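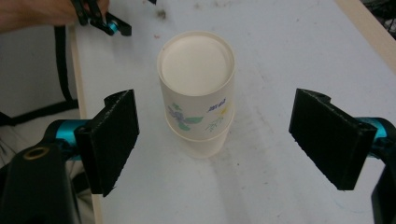 **Joon-young Ma**
Student researcher, Stedudari Robotics Lab

Project report, August 2021

# Finger pads and camera view on the Bullent hand-held gripper

## 1. Purpose

The lab uses the Bullent hand-held gripper to record grasping motions that are later replayed on a fixed arm. It was supplied with smooth rubber finger pads. In July the lab also made a set of black textured pads with a softer face. This project compared the two pad types on light, easily crushed objects and checked how well the gripper camera keeps the object in view during the approach.

The questions were:

- Does the soft pad hold a paper cup at a lower closing force than the rubber pad?
- Does the thicker soft pad block more of the camera image?
- Can the Ban controller detect contact equally well with both pads?

## 2. Equipment

The gripper has two opposed fingers. Each pad bracket is joined to the gripper body by a teal cylindrical connector. The pads can be changed without removing the camera, so camera position was the same for all trials.

Closing force was limited by the Ban controller, which reads motor current and stops the fingers at a set threshold. Thresholds are given in controller units and were not converted to newtons. I had no load cell small enough to fit between the pads.

Images and finger positions were logged with Provel, the lab's recording program. It stores both streams with a shared clock. An early version dropped images when the disk was busy, and the sessions recorded with it were thrown out and repeated.

The work surface was a white tabletop, which is a poor background for white objects. I kept it on purpose, as most of the lab's existing recordings were made on the same surface.

## 3. Procedure

A total of 172 grasps were logged, 100 of them with the soft pads and the rest with the rubber pads. The split is uneven because one rubber pad began to peel from its bracket and the last rubber session was stopped early.

Each grasp followed the same sequence:

1. Open the fingers fully and start logging.
2. Approach the object by hand at low speed, with the camera pointing down and forward.
3. Close until the controller stops the fingers.
4. Lift, hold for 4 seconds, and set the object down.
5. Mark the result in the log.

A grasp was marked "held" if the object stayed between the pads for the full hold time with no visible slip. It was marked "crushed" if the wall of the object stayed bent after release. Anything else was marked "dropped". Crushed cups were replaced before the next trial.

Main test objects were nested paper cups and a white ribbed cylinder. The cups taper, which tends to push them out of parallel pads. On the cylinder, the ridges reduce the real contact area, and a smooth pad can rest on only a few of them.

## 4. Results

### 4.1 Holding

The soft pads held the cups at a threshold 2 units lower than the lowest setting that worked for the rubber pads. At that lower setting the rubber pads closed on the cups but let them slide during the lift. Raising the threshold fixed the sliding, and also produced nearly all of the crushed results.

On the ribbed cylinder the difference was smaller. Both pad types held it at the default setting. With the rubber pads it sometimes tilted before settling, and the tilt was larger when the fingers met it off center.

### 4.2 Camera view

Pad thickness had little effect on the image while the fingers were open. Both pads are visible to the camera, with clear table between them. The difference appears in the last part of the closing motion, when the soft pads cover more of the object's lower edge.

A bigger problem was objects placed toward one side and far forward. The upper part of a tall object leaves the image well before contact, and the operator has to judge its height without help from the recording.

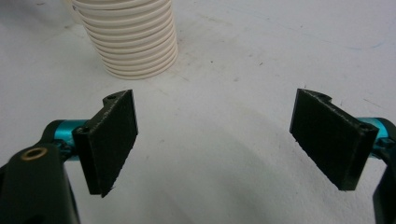
*Figure 2. Gripper open, ribbed cylinder ahead and nearer the left pad. The top of the cylinder is outside the camera view.*

Shadows from the gripper and the operator's hand also reached the space between the pads. The simple edge detector in Provel sometimes reported the border of a shadow as an object edge. Printed cups gave fewer false edges than plain ones – the colored artwork gave the detector something to follow.

### 4.3 Contact detection

The rubber pads gave a sharp rise in motor current at contact. With the soft pads the rise was slower and the stop came later. At very low thresholds the Ban controller stopped before contact with either pad, which I attribute to friction in the finger drive. That setting was dropped from the comparison.

## 5. Sources of error

All grasps were made by one operator. Approach speed was controlled only by hand, and the Provel log shows that it increased toward the end of longer sessions. The order of pad types was not randomized.

Pad wear was not measured. The soft faces collect lint and show light scuffing, and loose fibers can be seen along the edges in close images. Whether this changes the grip is unknown.

## 6. Recommendations

Use the soft pads for paper cups and similar thin-walled objects. Keep the rubber pads for objects where an exact contact time is needed.

The camera should be tilted up slightly, or moved back on the body, before any more tall objects are recorded. A test with a darker table cover would show how much of the edge detector error comes from the background. The peeled rubber pad has been glued again and needs to be checked before it is used in another session.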